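Group 4 project report: who gets into the room
Issa Saab, Siham Nassar, Orhun Gökçe, Nabil Qudah
Course supervisor: Britta Rieger

## 1. What we wanted to find out

When a mayor or council leader gives a press event, somebody decides which reporters can attend. In a big capital there are written rules and a press association to argue about them. We wanted to know how it works in a town of middling size, where the press is a handful of people. We picked Bovden, as two of us live there and the town hall answers its email.

Our question was: how is access to the mayor's press events decided, and does it change what gets reported?

## 2. Method

We used two sources. The first was the town hall's own list of press events, which the press office sent us on request. It has 31 entries. For each one we noted the place, the type of event, and whether the invitation went to all local media or only to some.

The second source was published coverage. We searched the sites of the two outlets that cover the town regularly, the weekly Ganik and the radio station Piditik, and saved everything that mentioned one of the events. After removing duplicates and short calendar notices we had 40 articles and radio items. Siham and Orhun coded them separately and then compared. Where they disagreed, Issa decided.

Nabil also spoke to one reporter from each outlet and to the press officer. They asked not to be named.

## 3. Types of event

We sorted the events into open briefings, site visits and guest appearances. Open briefings are held in the council chamber and anyone with a press card can come in. Site visits are to schools, building projects and companies. Guest appearances are events run by another party where the mayor takes part, such as a podcast or a cooking evening.

The third type caused the most trouble. The host controls the room, so the town hall can say the guest list is not its decision. The host can say the same thing in reverse. The Piditik reporter told us she had been sent from one office to the other and back before a cooking evening in April, and in the end she wrote her item from the clip the host put online.
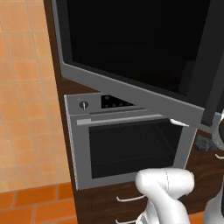 *Figure 1. Kitchen with built-in oven (computer rendering).*

The press officer did not agree that this is a problem. In his view a guest appearance is informal, the mayor makes no announcements there, and the full text of anything important is sent out later. We checked this against our material. At 2 of the guest appearances the mayor did say something new about policy, once on parking fees and once on the swimming pool. Neither statement was sent out as a release.

## 4. Effect on coverage

Items about open briefings usually quoted the mayor and at least one other person, often a council member from another party. Items about guest appearances mostly quoted only the mayor. They were also shorter, and few went over 300 words.

We can't say that limited access is the cause. A cooking evening is a light subject and might get a short, friendly item even with every reporter present. The Ganik reporter said his editor wouldn't give it more space in any case.

Photos were a separate matter. At events without open access, both outlets used pictures supplied by the town hall or by the host. Ganik credits these in small type under the picture. Piditik did not always credit them on its site.

## 5. Weak points

The event list came from the town hall, and we had no way of checking whether it was complete. We only looked at two outlets and left out social media, where the mayor's office posts a lot. The coding sheet was changed once after we had started, when we added a column for photo credits, and the first items had to be done again.

Britta suggested comparing Bovden with a second town. We wrote to the press office in Na but got the list too late to use it. It is stored with our other files in the course folder, along with the coding sheet and Nabil's interview notes.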